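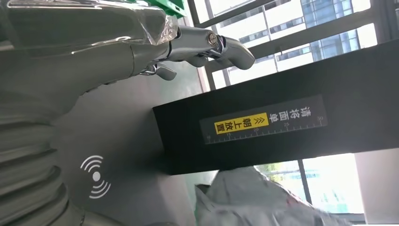

Metal fingers, clear film on the upper arm.

Search this notebook Search

December, madder batch, second try

Started 8:15. Wool is the Gidau two-ply, seven skeins, 368 g dry all together. Scoured last night with the plain soap, rinsed until the water stopped going cloudy. One skein still smelled greasy this morning so it got a second scour by itself. Tied a knot in its label so I know which.

Mordant: alum, plus a little cream of tartar. Same percentages as last batch, see inside cover. Warmed slowly, held an hour, left in the pot to cool while I did the root.

Root is the Çetinkaya bag, the one with the torn corner. Coarser than the Brunby stuff we used before, more like wood chips than powder. Soaked in 900 ml tap water, poured off the first soak because it was very yellow-brown. Kept that in a jar on the window sill. Might be ok for a scrap of cotton.

Into the bath at 10:40. Tap water again, did not bother with the chalk. Last time I added chalk AND used the hard water from the Grendport jugs and everything went toward brick. Want to see what plain tap does before changing two things at once again.

Temperature notes
- held at 40 for the first stretch, lid on
- let it creep up after lunch, too fast, caught it when the lid started rattling
- took pot off the plate, lid off, stirred until it came down
- back on at the lowest setting. That knob is useless between low and off, somebody please mark it with tape

So the hot spell is probably the reason for the brown edge on two of the skeins. The others look fine. Real orange-red, better than the last lot by a mile. The double-scoured one took color the most evenly and its the one I'd show people.

Pulled four skeins at 3:00. Left the other three in overnight with the heat off.

Next morning. Overnight ones are darker but not by much. Hardly worth tying up the pot. Bits of root stuck all through them, shook them out over the yard and there's still grit. Next time root goes in a bag, a proper tight one, the old onion bag lets everything through.

Rinse ran pink for ages. First two rinses lukewarm, then cold. Hung on the north rack, away from the window. Do not move them to the sunny side to hurry them up!! They streak.

Exhaust bath: still plenty of color in it. Put in the leftover gray fleece, unweighed, just to see. Came out a kind of salmon over gray, nicer than it sounds. Saved a lock, stapled on the facing page.

Cotton scrap in the yellow soak water = nothing. Beige. Threw the water out.

Wash test, small piece from a brown-edge skein and one from a good one, braided with white yarn. Hand soap, warm water. White stayed white on the good one. The other left a faint pink mark on the white, so maybe not rinsed enough, or the brown part is just loose stuff sitting on top. Repeat when dry.

To do
- reorder alum, the tub is more air than alum
- tape on hot plate knob
- tight bag for root
- try half the batch with chalk, half without, same pot water, same day
- iron dip on one brown-edge skein, nothing to lose
- label the Grendport jugs, there is one with no lid that coud be anything

Pot is soaking in the back sink. Will scrub it tomorow.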